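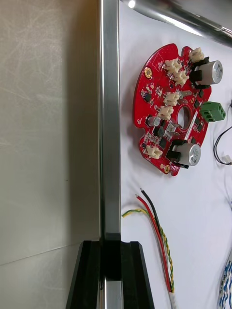

What is a circuit board?

Open an old radio, a toy car that talks or a computer mouse (ask an adult first, and take out the battery), and you will find a thin, flat plate with small parts on it. This plate is called a printed circuit board. People often say only "board" or PCB.

Why is it called printed?

Electricity needs a path. It leaves the battery, goes through the lamp or the motor, and must come back to the battery again. Such a closed path is called a circuit. A long time ago, workers made all the paths with separate wires. Inside a big radio there could be up to 200 of them, and each one had to be joined by hand. If one wire was in the wrong place, the radio stayed silent and somebody had to search for the mistake.

On a printed board the paths are made of copper, a metal that carries electricity very well. They are thin and flat, and they lie on the plate like roads on a map. We call them tracks. Look at a board from the side with a lamp behind you, and you can often see the tracks as fine lines under the paint.

Why are boards red or green?

The color comes from a layer with a funny name, solder mask. It covers the copper and protects it from air and from touching other metal. Green is the most common color, but a factory can also make it red, blue, black, white or yellow. A red board does not work faster than a green one!

Must a board be a rectangle?

No. A board can have the shape which the machine needs. In a round lamp, a round board fits best. Some boards have a big hole in the middle, so that something can go through it, for example a cable or the axle of a wheel. Small holes near the edge are often for screws. They may have a ring of metal around them, and this ring can shine like gold.

There are also very tiny holes, thinner than the lead of your pencil. Such a hole is called a via. It is a tunnel for electricity: a track goes down through it and continues on the other side of the board.

What are connectors?

A board must talk with other things, such as a battery, a button or a motor. For this it has connectors, little sockets where you push in a plug. Many of them are white plastic with metal pins inside. Usually the plug goes in only one way, so you cannot turn it around by mistake. If it doesn't want to go in, do not press harder. Turn it and look again.

Try it yourself

Draw a circle on paper, as big as a saucer. Put a battery on one side and three lamps where you like. Now draw a track from the battery to each lamp and a track back. The tracks must not cross! When you have no way left, make a via: a small dot where your track dives to the back of the paper. Turn the paper over and draw on.

Words to remember

Circuit: a closed path for electricity.
Track: a flat copper path on a board.
Solder: soft metal that is melted to join parts to the board.
Via: a tiny hole that joins two sides.

Next in the Trilham workshop pages: What does a switch do?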